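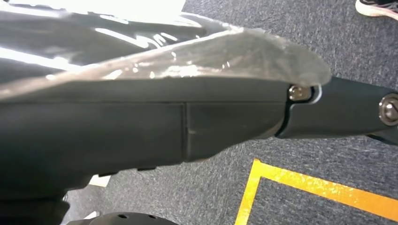

Players wanted for Temov, our new card game

We're looking for people who love cards (or who used to, and would like a reason to start again!) to come and play Temov with us before it goes to print. You don't need to be any good at games. Beginners are very welcome, and so are people who argue about rules.

Temov is a game for two to four players with a deck of 100 cards. A round takes around 30 minutes once you know how it goes, a bit more the first time. We want to see where people get stuck in the rules, which cards they hold on to for too long, and how they like putting everything away in the sorting tray afterward.

What you'd be doing: two or three rounds at a table with us, then a chat over coffee and a short form to fill in. Plan on one afternoon. You get $30 for your time, and a copy of the finished game when it comes out in April.

You should be 16 or older and comfortable reading small print in English. Bring your glasses if you use them, the rule text on the cards is still tiny and we're working on it. 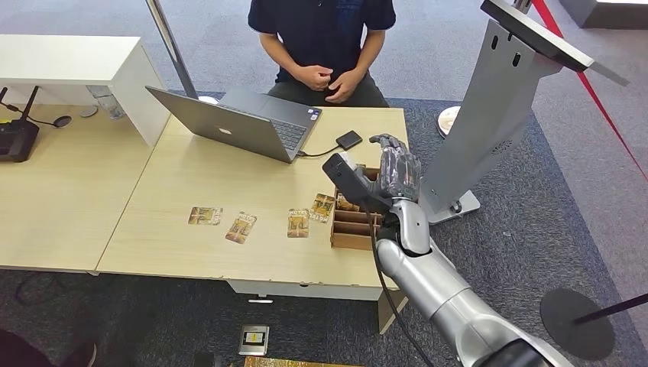
Nirkholm, 10 July 2019

The artwork is in gold, brown and cream, and we're very happy with it. The wooden tray has a compartment for each kind of card, and we're still going back and forth on how deep those should be, so people with large hands, small hands or stiff fingers are especially welcome.

To sign up, write to Maarten Peeters at Adero Games with "Temov 2515" in the subject line. Tell us which afternoons suit you, what you like to play at home, and if you're bringing a friend. Pairs are great! We answer everyone, usually within a few days.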